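Coach left mid-season, do our players still count as registered?

Asked Sep 18, 2021

Hi all, I help run the under-15s at Kesley (soccer, suburban league) and our head coach walked out in August to take the job at Flilleck. No hard feelings, he'd been good to us. Trouble is he'd put the whole squad in under his own login, and now the league site says our list has "no accredited coach". We've got 5 games left and a semi to play if we keep our heads. Can an assistant take over on paper, or do we forfeit? I've got my basic certificate but not the next one up.

2 answers

Been through this at Solov, so I'll have a go. You won't forfeit straight off. Our league gave us a grace period of 7 days from when the coach resigned in writing, and after that an assistant could be named as acting coach till the end of the season. Basic certificate was fine for juniors. The bit that caught us out was the login — the players belong to the club, but the list sits with whoever typed it in, so get your registrar to ask for a transfer. Ours took two emails and a phone call.

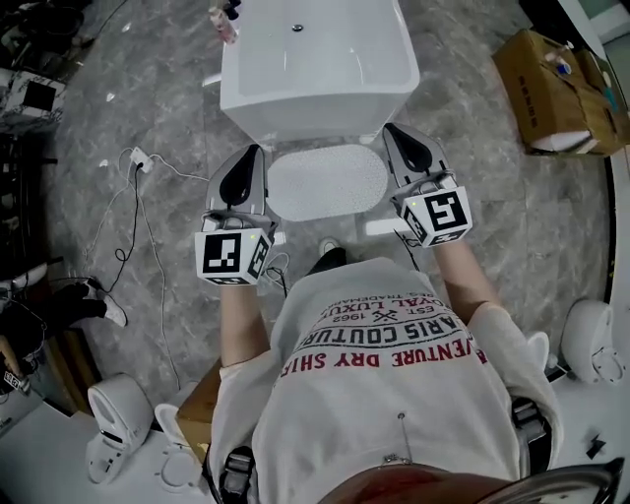

Page 1 of 2

Oh, and check the finals rule separately! Some leagues want the acting coach named before the last home-and-away round or you can't sit on the bench for the semi. We copped a $200 fine over that one and I'm still a bit sour about it. The bylaws are a slog, but search for "vacancy" and you'll find the right paragraph.

Was this helpful? Yes / No

Second answer

just ring the league. we lost our coach to Lie a couple of years back and they fixed it over the phone, didnt even need a form. good luck in the semi

Viewed 1,132 times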